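Home | Bench log | Rigs | Protocols | Write-ups | Search

January — two-arm sorting, narrow jaws, bench by the back wall

Started 9.15, arms homed, controllers up first try for once. Coffee first, then the checks.

Reminder of what this is for. We want to know if the policy trained on the single-arm set still picks cleanly when a second arm is in the workspace. Last month's answer was "sort of" and I don't want to write that in the Filtell report. So same bins, same objects, second arm now live and allowed into the yellow one.

Layout as per the Gollholm sheet: yellow, red, cream, left to right as you stand at the bench. Toothpick tubs start in red, go to cream. Two tubs, one grey-blue lid, one pinkish-beige lid. Lids matter because the instruction names the lid colour and we score a wrong-lid pick as a fail even if the placement is perfect. (Argued about this before. Still think it's right.)

Changed since last entry:
- jaws swapped back to the narrow set, wide ones kept clipping the rim
- approach height up 15 mm over the red bin
- second arm on its own stop circuit, finally
- camera exposure locked. It was drifting over lunch and I lost most of an afternoon to that

Approach first, before letting anything close. Right arm comes in horizontal and stops over the middle of the bins, jaws shut or nearly, then waits for the left one to report where it is. The wait is my addition. Without it both planners go for the same bit of air and you get the twitching thing. 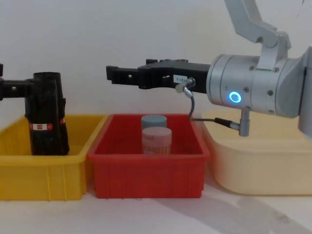 The wait costs 2 seconds a cycle. Not lovely. Tried cutting it to one and the twitch came straight back, so it stays at 2 until somebody rewrites the handshake. Not me, not this week.

Also worth writing down, with both tubs in red the one at the back is largely masked from the low camera. You get lid and not much else. The old policy was clearly using the body of the tub for its pose estimate, and the errors we had in December were nearly all on the rear tub. The retrained one has lid crops in the mix (628 extra, labelled by hand, my wrists still hurt) and it's much less fussy. Would like to say why but I only know that it is.

Pick notes

Single lift, beige lid named in the instruction. Grip point set high, just under the lid, so the jaws don't have to go down between the two tubs. That was the Đorđević trick from the old write-up and I should of used it from the beginning. Low grip = knocks the neighbour. High grip = a bit of swing but you can damp it.

Left arm parked nose down in the yellow bin during this, nothing in its jaws. That's deliberate, the point is that it's in the way visually, with its black sleeve on. A big dark shape on that side is exactly what the old policy hated. It used to treat it as part of the bin wall and aim short.

Lift, then across. Carry height only needs to clear the rims, I've been too generous with it and it wastes time. Brought it down a notch for the second block and left it there.

Things to watch on the carry:
- cable loop under the right wrist. Connector hangs lower than you'd think, right by the back rim of the cream bin. Add it to the collision model!! Currently it doesn't exist as far as the planner is concerned
- label on the tub. Jaws need to stay above the paper, it slides
- grey-blue tub must stay standing or the trial is void
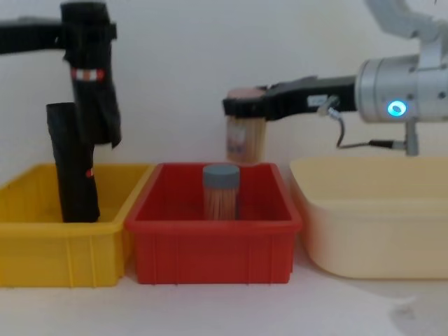 Place notes

Weakest part, still. The cream one is big and shallow so you'd think it's the easy end. But the release rule we have is "open when the height reading goes flat" and the height reading is rubbish near the rim. Opens early, tub goes over.

Scoring question that came up: does a tub lying on its side in the cream tray count? Protocol says "in the container". Doesn't say upright. I've been logging two columns, IN and IN+UPRIGHT, so whoever writes it up can choose. My vote is report both. If we only report IN we look better than we are, and Prestance will ask, they always ask.

Tried a slower release, jaws opening in two steps with a pause. Better to look at. Don't trust my eyes on this though, need the proper block. Also tried tilting the gripper on the way down and that was worse, it comes in at an angle already and there's no room left at the far rim for the fitting underneath. Reverted.

Head camera view is the one to use for scoring the place step. Chest view has the cream tray partly behind the wrist at the worst moment. From the head you get the whole of what's in red and enough of the tray to call upright or not. Yellow is mostly hidden behind the white arm from up there but we don't score yellow.

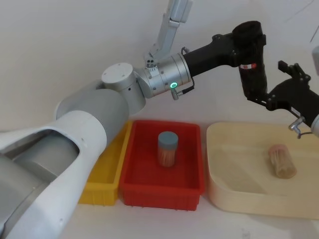

Plan for the full block

200 trials, half grey-blue, half beige, order shuffled by the script and not by me. Left arm position drawn from the list of 15 poses, the yellow-bin ones included. Reset by hand to the tape marks. Fixed before starting and NOT touched after:
1. wait at 2 s
2. high grip
3. two-step release
4. carry height as now
5. both score columns filled in at the time, not from the video later

If the rear tub fails bunch up again, then the lid crops weren't the fix and I was lucky with the sample. Write it down either way.

Baseline needs rerunning with the narrow jaws, otherwise we're comparing two things at once. Boring but has to be done. Can go overnight if the stop circuit is signed off, if not then it's me in a chair.

To do
- connector into collision model (before anything else)
- handshake, ask on the list whether anyone has a newer version
- new tape marks in red bin, old ones peeling
- lock exposure on the head camera too, only did the chest one
- rename the log folders, "final_b" is not a name
- check release threshhold against the actual tray floor, think it was measured with the old tray

Stopped 17.40. Arms parked, power off at the wall, tubs left on the shelf.

Related entries
Narrow vs wide jaws, rim clipping
Exposure drift and how to spot it
Stop circuit wiring, second arm
Lid crops: labelling notes
Single-arm baseline, December
Gollholm bench layout sheet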